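My partner thinks splitting the bills means he gets a say in everything I spend. Is this normal?
Posted in Relationships and Living Together

Posted by marmaladeontoast

Hello all, long-time reader, first-time poster, so please be gentle with me. I've been with my boyfriend for a bit over two years and we moved in together in April, into a rented flat in Tretdale. Before we moved we agreed to go halves on everything, which sounded lovely and fair at the kitchen table with a cup of tea in front of us.

He earns a fair bit more than I do. My half of the rent and bills comes to 326 a month before food, and I can manage it, but there isn't a great deal left over by the time I've paid for the bus and put a little by for my mum's birthday and so on. He has plenty left over. I don't begrudge him that in the slightest, he works hard for it.

What bothers me is that he has started asking about my money. Last month I bought a winter coat for 147 (in the sale, and my old one had a lining like a fishing net) and he said he'd have expected me to "run it past him" now that we're a household. A week later he came home with a new set of speakers and hadn't run them past anybody. When I pointed this out he said it was different as he can afford it. I've been stewing over that sentence ever since.

My sister says I should ask him to pay more of the rent. My best friend says that a man who wanted to look after me would have offered already. I was brought up to pay my own way and I'd feel very odd asking. I don't want to be kept, I just don't want to be questioned over a coat. Has anybody been through this and come out the other side still fond of each other?

Thank you for reading if you've got this far!

Posted by Kettle_and_Crumpets

Oh love, what a pickle, and first of all I hope it's a really good coat.

My husband and I had very nearly this same argument in our first year, except that I was the one earning more and I'm sorry to say I was the one being a pain about it. I didn't see it as checking up on him. I thought I was being sensible for the both of us, and it took a proper row in the car park at Swanson (over a lamp, of all things) for me to hear how I sounded. So I do have a small amount of sympathy for your chap, though only a small amount, and it runs out at the speakers.

What we did in the end was sit down and write out what each of us brought home, and then work out the rent and the bills as a share of that. He paid less than me, I paid more than him, and we both had about the same feeling of pinch at the end of the month, which to my mind is what fair means. The bills money goes into one joint account and nothing else ever goes near it. Whatever stays in your own account is yours, and you can spend it on coats or sweets or a donkey.

The other thing, and I'd say this was every bit as useful, was agreeing a figure for asking each other first. Ours is 200 and it only applies to things for the home that we'd both be using, so a sofa counts and a coat doesn't. It goes for both of us exactly the same. If he won't agree to a rule that binds him as well as you, then I'm afraid you've learnt something worth knowing, and you'd have learnt it while you're still renting.

I wouldn't take your friend too much to heart, by the way. Plenty of kind men would never think to offer, particularly if you've told him you like to pay your own way. He may be taking you at your word! Do ask him. Pick a time when neither of you is hungry and leave the speakers out of the opening sentence if you can possibly bear to.

Posted by grumblebee

Different as he can afford it?? Tell him you could afford the coat as well, you bought it didn't you. Halves is only fair when the wages are near enough the same. I'd be looking at rooms on my own personally but I'm divorced so maybe don't listen to me.

Posted by Old Cikonach Hand

I've been meaning to answer one of these for ages and yours has finally got me out of my chair. I'm a good deal older than you, I should think, and I've lived with two people in my life, once badly and once very well, and in both cases money was in the middle of it.

The first time round we went halves as you do. I was the poorer one. I had 1,000 in a savings account from my grandmother and over eighteen months I quietly used the lot to keep up my half of holidays and dinners that I hadn't chosen, and I never said a word, as I was too proud. By the end I was cross with him for spending my grandmother's money, and the poor man didn't even know it existed. So please don't go silent about it, whatever else you do.

The second time (still going, touch wood, up here in Zuterville) we talked about it so early on that it was almost unromantic. We count the work in the flat too. That may be the part that's missing from your sums. If one of you is doing more of the washing and the shopping and the ringing up about the boiler, that's hours, and it ought to be on the paper next to the rent.

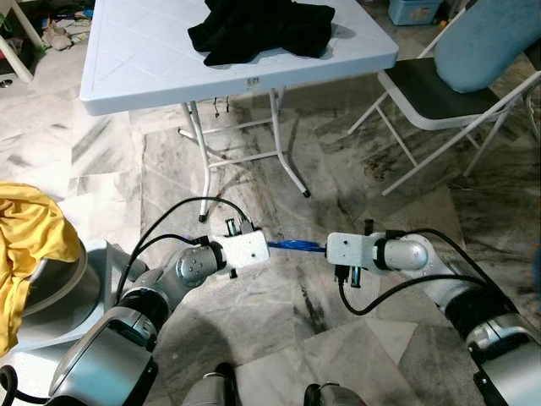
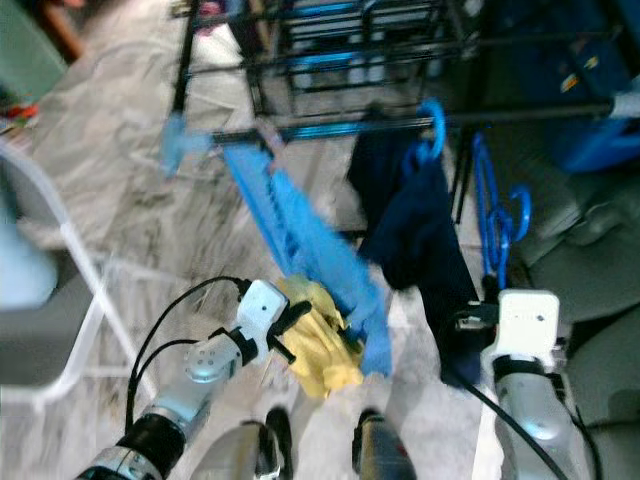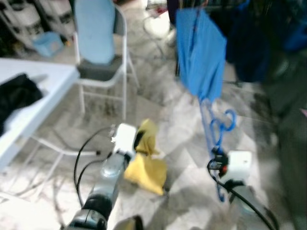
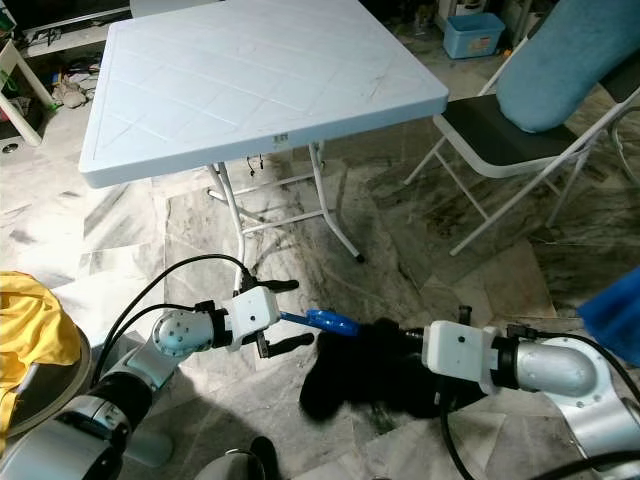 When we made our own list we did it over a whole week, each writing down what we'd done as we went along, and I'd thoroughly recommend it as it stops all the guessing. He was astonished by mine. I was a bit ashamed to find he'd been doing all the bins and all the car business for years and I'd never thanked him. Put the small jobs down as well as the big ones, even the sort of thing you'd hardly call a job, like keeping hold of a yellow cloth near the drying rack as in the second picture, or they'll end up belonging to whoever minds most. Then have the conversation about rent with both lists in front of you, and see if halves still looks like halves.

As for being asked about the coat, I'd simply say to him what you said to us. "I don't want to be kept, I just don't want to be questioned." It's a very good sentence and I don't think you need to dress it up. How he takes it will tell you a lot more than any of us can from here.

Do come back and let us know how you get on, and keep warm in the meantime.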